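Shop Floor Talk > Automation > Can they do the boring jobs yet?

nadja_n
Our manager at Rikuvville came back from a visit in March convinced that arms will be doing our drive swaps before long. I do up to 100 of those in a bad week and I'd love to hand them off. I just don't believe it. Has anyone seen one do the whole job, start to finish, with no person standing next to it?

MarkosC
Depends what you call the whole job. Gripping a caddy is fine. Getting the tab to release, pulling straight, not catching the next part over — that's where I stop believing the brochures.

fiton_fan
You two said the same about screwdriving cells. Ours at the Ostamstead shop runs all night and I don't miss doing it by hand.

nadja_n
Screws come up the same way every time. Drives don't. Half of ours stick.

Aliki T.
I've been putting together a list of what I'd want to see before signing anything. Add to it if you like.

1. Getting hold of the caddy. A fingertip on the edge of the blue plastic is a start and I'll give them that much. Look at how much black plate and bracket has to fit in next to the drive, though, with the pin header out in the open and those grey latch blocks on the board strip close by. My hand gives a little when it bumps something. I'd want to know what this does.
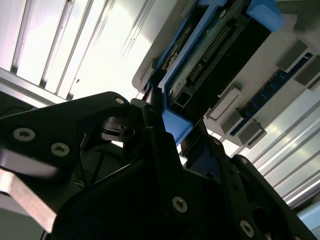

2. A stuck one. Show me what it does when the caddy won't move. If the answer is "it stops and calls you," I'm still walking over there.

3. Time. I can do one in 35 seconds, including swearing.

4. Putting it back. Everybody shows the pull. I want the new drive going in, seated, latch closed.

fiton_fan
Number 3 isn't fair. It doesn't have to beat you, it has to work while you're asleep.

Aliki T.
Fine, but then number 2 counts double. Who's there at 3 a.m. to unstick it?

MarkosC
Add cables. Anything soft and they all fall apart. Same reason I still fold my own towels.

magda_karras
My sister has a robot vacuum that can't get past a bath mat, so I'm with the grumps here. But Nadja, I'd ask for a trial on your own trays, including the sticky ones. 139 pulls in a row, no helping, and write down every stop.

nadja_n
Why 139?

magda_karras
It's how many drives we have in the back row.

nadja_n
OK, I'll ask for that. He'll say the vendor only does demos on their own bench.

MarkosC
Then you have your answer for this year.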